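3. Plates, tables and how much we eat

Figure 3.1 shows a white plate on a wooden surface, and the rest of this section deals with what a background like that does to our sense of a portion. 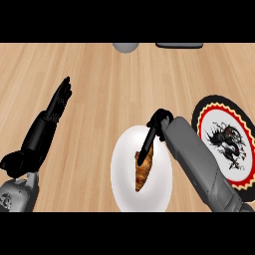
Figure 3.1. White oval plate on a light wooden tabletop (computer rendering).

3.1 Why the rim matters

People are surprisingly poor at judging how much food is in front of them, and we find this one of the most delightful problems in everyday perception. Ask someone to serve "a normal helping" of rice on two plates of different widths and the two helpings will usually differ, even when the person is trying hard to match them. The usual account borrows from an old drawing trick, in which a disc looks larger inside a snug ring and smaller inside a wide one. The food is the disc and the rim is the ring.

What interested us was the next ring out. A plate sits on something, and that something has a colour and a grain of its own. If the edge of the plate stands out sharply from the table, the eye has a firm outline to measure against. If the edge melts into the table, the outline is weaker, and the pull of the rim ought to be weaker too. Declercq raised this in our first planning meeting over a bowl of soup on a cream tablecloth, and the whole study grew from there.

3.2 Setting and people

The work was carried out in the dining hall at Tamthorpe, a college where most residents eat lunch together at long tables. We asked for people with no food allergies and no training in cookery, and 80 took part. Each came for one lunch and served themselves from three dishes: boiled rice, a lentil stew and a mixed salad. Bangera cooked all three to the same recipes throughout, and the recipes are given in full in the appendix (the stew is very good, and several diners asked for it).

Half of the diners ate from white plates and half from plates in a warm tan. Within each group, half sat at a bare wooden table and half at a table covered with a dark blue cloth. This gave us two pairings in which plate and table were close in colour or lightness and two in which they were further apart. White on blue was the strongest contrast of all. Tan on wood was the weakest, to the point where one diner put her fork down beside the plate believing she had put it on the rim.

3.3 Weighing

Serving bowls stood on kitchen scales hidden under a raised shelf, so that each spoonful could be recorded without anybody watching. We had worried that the shelf would look odd, but when we asked afterwards only 6 diners mentioned it, and they took it for a plate warmer. The Olance software that logged the readings was written for bakery stock and needed very little changing. Kontogiannis checked every entry by hand against the paper sheets.

After serving, but before eating, each diner was asked to guess the weight of the rice on the plate in grams. We gave them one anchor, a bag of rice marked 1000 g on a side table, and let them lift it as often as they liked. Many did so more than once, and the guesses were still wonderfully scattered. Guesses above 400 g were kept in the data, as we had no fair reason to throw them out.

3.4 What we found

Contrast between plate and table did make a difference, in the direction we had hoped to see. Diners in the low-contrast pairings served themselves more alike from person to person, and their guesses sat closer to the true weight. In the high-contrast pairings the helpings spread out more widely, and the guesses tended to run low. The pattern was clearest for rice, weaker for the stew and absent for the salad.

The salad result pleased us as much as the rice did. Leaves pile up, spill over the rim and hide the very outline that we think people are using. If the edge of the plate is covered, its contrast with the table should stop mattering, and in our data it did. Liepiņa has since suggested a simple follow-up with grated carrot, which can be heaped or spread flat at will, and we are keen to run it.

3.5 Limits

All our diners knew the hall and its tables well, and habit may have steadied their hands. The tan plates were also slightly heavier than the white ones, a point we noticed only when washing up. Ciobanu argues that a heavier plate could feel fuller before any food is on it, and we cannot rule this out with the present design. Plate shape is a further open question. Work from the Manole kitchen trials used round plates only, and an oval gives the eye two widths to choose between. We do not know which one people pick, or whether they switch when the plate is turned. Section 4 takes up this question with a set of plates made for us by the Serketti pottery.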